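Irnside teardown cell: questions we get asked

We've put this page together for anyone at Rarkau who is about to spend their first shift on the desktop teardown cell, and for the rest of us who forget things over the summer. Huw Maddocks wrote most of it, so if something is wrong do please tell him, and he'll put it right (cheerfully, as a rule).

What does the cell do?

It takes old desktop computers to bits so the useful parts can go back into stock. The arm does the reaching and the gripping, and a person stays close by for the fiddly bits. Hard drives in their carriers are what we're mainly after, and most of this page is about getting them out in one piece.

How should a tower go in?

Side panel off, open side facing the arm, and pushed gently up to the stops on the bench. Please have a look inside before you start! We get towers from all sorts of places, and people will have helped themselves to the memory or the cooler long before the machine reached us. That's fine, but write it on the job sheet, or stores will come looking for the missing bits.
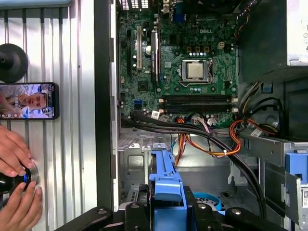
If a tower rocks when you press a corner, take it out and seat it again. I know it feels like wasted time when there's a queue on the trolley, but a case that moves even 2 mm will have you chasing the grip position all morning, and you'll end up blaming the arm for something that was never its fault.

Do I need to set the gripper up every morning?

Yes, but it's a short job and quite a pleasant one with a cup of tea (kept on the other bench, please). Run the Emeck warm-up routine, which opens and closes the fingers slowly, and listen while it goes. Then close the fingers on the gauge block and compare the reading with the card on the wall. It should say 156. If you're out by 3 or less, carry on and make a note. Any more than that and the gripper wants setting again, so fetch Huw or whoever is signed off for it that week.
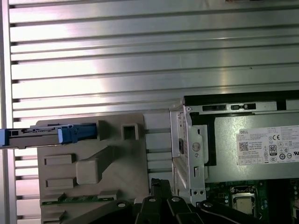
While you're there, put a hex key on each of the linkage screws. You're only feeling for one that turns easily, so don't lean on them. We had a loose one in July which gave us a very odd wobble, and it took us far too long to find. The pivots get one small drop of Lam oil on a Friday and then a wipe. More than one drop and it finds its way on to the boards, and then you've got cleaning to do as well.

What if the fingers catch on a cable?

Stop, and don't pull. Drive cables love to loop themselves just where the fingers want to go, and the power leads are worse because they come as a bundle and spring back. Back the arm off the way it came in, a little at a time, and tuck the loop behind the bay once the arm is parked. Never put your hand into the case while the arm is live, however quick you think you are.

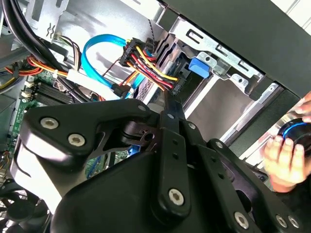 Have a good look at the finger pads afterwards too. A snagged cable can lift the edge of a pad, and you won't always notice it until a carrier slips.

Where should it grip a carrier?

Low down on the plastic, square on, with the drive's bare circuit board kept clear of the pads. Close until it just holds, lift very slightly, then close the last little bit. If the carrier twists as it lifts, put it down and start again from the approach point.
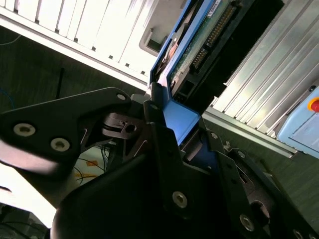

Gripper closed on the lower end of a blue drive carrier.

How often do the pads need changing?

Every 2000 grips, or sooner if they look shiny or feel hard. The counter is on the second page of the cell screen. New pads are in the drawer marked Emeck, and they go on dry, with no glue. Check against the gauge block again once they're fitted, as a fresh pair will nearly always shift the reading a touch.

Who do I ring if it stops and won't restart?

Look at the emergency stop button first, as it does get knocked. If that's out and the screen still shows a fault, write down the fault code before you clear it, then ring the Irnside workshop. There's usually someone in from 7.30, and they'd much sooner have a call than find out at the end of the shift.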